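3.2 Materials and Work Surface

The study was concerned with how small household and craft materials are described when they are seen singly on a plain background. Items were drawn from the Maltby collection, a set of 54 everyday objects assembled at Clalley for earlier work on the naming of textures (Akgül, October 2025). Four of these were used for the present section. Items were chosen for differences in surface and firmness, and color was allowed to repeat across them so that it could not serve as the only basis for a description. 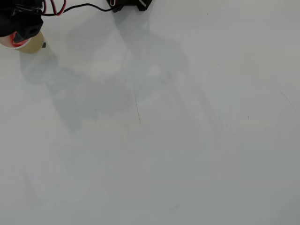
Descriptions of a surface are known to shift with its surroundings, and a patterned table may lend its own texture to whatever is placed on it. A pale, matte tabletop was therefore used throughout. Masking tape was included as a familiar item with a simple outline and more than one color. On the roll used, the tan outer layers and the bright red inner core are separated by a thin band of white, and several raters treated these as distinct parts. In the Simiyu coding scheme, such answers were entered under "layered" and were not counted as color terms.

The foam items required more care. Foam is often treated in object sets as a single category, although cell size alone can change how a piece is described. Raters were asked to describe the surface before naming the item. The open-cell piece has a net-like structure in which thin red strands surround paler cells, and its upper edge is irregular. Terms such as "mesh," "web" and "netting" were grouped together. Terms referring to softness were held in a separate group, as raters had not handled the material. 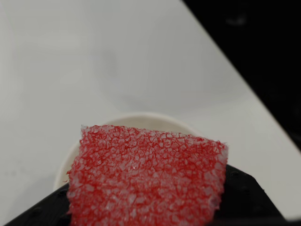 3.3 Coding of Surface Terms

Aslı Akgül coded all answers using the Brekska word list, which contains 13 surface terms. A second coder worked independently from the same list, and differences were settled by discussion. Where an answer referred to two sides of one item, each side was coded separately. This rule was of most use for the small foam cube, on which the top face is a stronger red than the paler front. Words for an uneven edge, such as "ragged" or "frayed," were coded as outline terms and do not enter the analysis of surface.

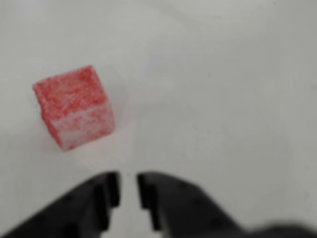
Figure 4. Small red foam cube on the white work surface.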